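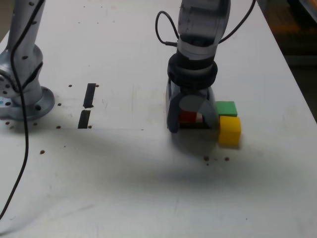
Red, green and yellow cubes on a white tabletop.

Call for Participants – Household Lighting and Colour Judgment Study
Norkarwood Centre for Lighting Research, Rudstead
Posted May 7, 2020

Norkarwood is recruiting 138 adults for a home-based study of how people judge colour under the lamps sold for ordinary household use. Enrolment is open now. Sessions begin in June.

Background

Most lamps on the shelf are described by brightness, power draw and a word such as "warm" or "cool". Many packages also carry a colour rendering figure. That figure is calculated from a set of reference samples and says how closely the lamp reproduces them compared with a standard source. It does not say much about whether a person at a kitchen table will be able to tell navy from black, or whether two paint chips that matched in the store will still look matched in the hallway.

Earlier work at the Centre was done in a viewing booth with grey walls and a fixed chin rest. The results were repeatable, but a booth has no window, no coloured walls and no second lamp in the next room. The present study repeats the main booth tasks in participants' own homes and compares the two sets of results. We expect the home data to be noisier. How much noisier, and which household conditions account for it, is the main question.

A secondary aim is to test whether people get better at the tasks within a single evening as their eyes adapt to the lamp, or whether the improvement seen in the booth was only practice.

Who can take part

You may apply if you:
are 18 or older
live in Rudstead or in a rural route served from the Rudstead post office
have a table that can be lit by a single plug-in lamp
can darken the room with blinds, curtains or by starting after sunset
can read English instructions in ordinary print, with glasses or contact lenses if you use them
have a phone or computer that can send a short form

People with a colour vision deficiency are welcome. Part of the sample is reserved for them, and results will be analysed separately. You do not need a diagnosis. A screening test is included in the kit and everyone completes it.

You should not apply if you have had eye surgery in the past year, if you have a seizure condition that is triggered by light, or if you regularly wear tinted lenses indoors. Work in printing, paint mixing or textile dyeing does not exclude you, but please state it on the form. One person per household.

What is involved

There are four sessions, each done in the evening and each under a different lamp. Leave at least one night between sessions. The order of the lamps is assigned to you and is printed on the inside of the kit lid. Please follow that order even if one of the lamps is unpleasant to work under, and write down that it was.

At the start of each session you fit the lamp, switch off every other light that reaches the table and sit quietly for the adaptation period given on the card. Do not look at a phone or television during this time. The kit includes a timer with an unlit dial.

You then complete the following tasks.

Arrangement. A tray of loose colour caps is put in order from one fixed end cap to the other. Each cap has a code on its underside. When you are satisfied with the order, turn the tray over and copy the codes onto the sheet. Do not go back and change the order after turning the tray.

Matching. You are given a swatch and a fan of similar swatches, and you mark the closest one. If two are equally close, mark both and rank them. Some swatches have no exact match in the fan and this is intended.

Naming. You write down a colour name for each of a series of cards, in your own words. "Dark greenish grey" is acceptable, and so is "pond". We are interested in how consistent your names are between sessions, so do not look back at earlier sheets.

Comfort rating. You rate the lamp on the Grekunov scale, a printed form with short items on glare, strain and general acceptability. Complete it last, before turning the other lights back on.
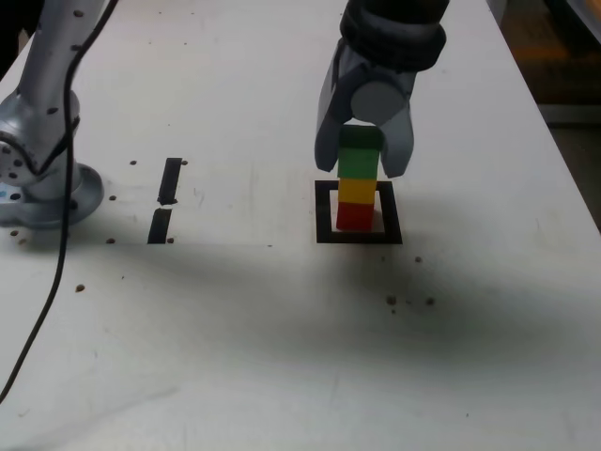 Green, yellow and red blocks, stacked.

A note on greens

Applicants who took part in the booth study have asked whether the tasks are the same. They are, with one change. The arrangement tray now has a longer run of greens and a shorter run of purples. In the booth, errors among the greens varied most from lamp to lamp, and the old tray did not have fine enough steps to show where the variation began. Booth participants may enrol, but should give their earlier participant code so that we can allow for practice.

The kit

The kit is delivered to your door in a sealed carton and collected from the same place when you are finished. It contains the lamps, a lamp holder with a weighted base, the Kandpal cap tray, swatch fans, naming cards, a neutral grey table cover, the timer, record sheets and a reply envelope. All lamps fit the holder supplied. Do not use them in your own fixtures.

The table cover matters. A bright or strongly coloured tabletop reflects onto the samples and shifts the result, and a plain white surface raises the overall light level enough to affect the comfort ratings. Cover the full working area, including the part under the lamp base.

Lamps are marked with a letter only. The packaging, make and rated values have been removed. Please do not try to identify them before your last session. A sheet giving the details will be sent with your results summary.

Handle the caps by the rim. Skin oil changes the surface of the pigment over time. Cotton gloves are supplied – use them if your hands are damp or you have been cooking. If a cap is dropped or marked, note its code and carry on.

Room record

Before the first session you complete a one-page record of the room: wall and ceiling colour, floor covering, window direction, distance from the table to the nearest wall, and any light that enters from outside, such as a street lamp. If you repaint or move the table partway through the study, contact us before going further. We do not need photographs of your home.

Payment

Participants receive $40 on return of the completed kit. Payment is by cheque or electronic transfer. If you withdraw after finishing at least one session you will be paid in proportion to the sessions completed. There is no deposit on the kit and you will not be charged for breakage in normal use. Delivery and collection are at our expense.

Risks

The lamps are within normal household brightness. Some people find one or more of them tiring, and a mild headache has been reported after longer sittings in the booth. You may stop at any time. Let a lamp cool before you remove it from the holder, and do not run the cord across a walkway in a darkened room. The screening test is not a medical assessment. If it suggests a deficiency you were not aware of, we will tell you so in writing if you have ticked the box asking to be told, and will suggest that you see an optometrist.

Privacy

Record sheets carry a participant code and not your name. The list linking names to codes is kept separately and destroyed once payments have been made and results summaries have been mailed. Published tables will give grouped results only. Colour names from the naming task may be quoted, without any indication of who wrote them.

You may withdraw your data until the linking list is destroyed. Quote your code when you write. No reason is needed.

How to apply

Request an enrolment form from the study office at Norkarwood, by mail or through the contact page. State your name, postal address, preferred delivery days and whether you took part in the booth study. If you have a known colour vision deficiency and are willing to say so at this stage, it helps us with allocation.

Forms are dealt with in order of receipt. Once a group is full, later applicants in that group go on a waiting list and will be offered kits as they are returned and checked. You will hear from us either way.

Questions about the tasks or eligibility should be addressed to Pramila Shukla, study lead. Questions about delivery, collection or payment should be addressed to Deepak Chauhan, study office. Please put "Household Lighting" in the subject line.

Large-print instructions are available on request. The cap tray and swatches are supplied in one size only.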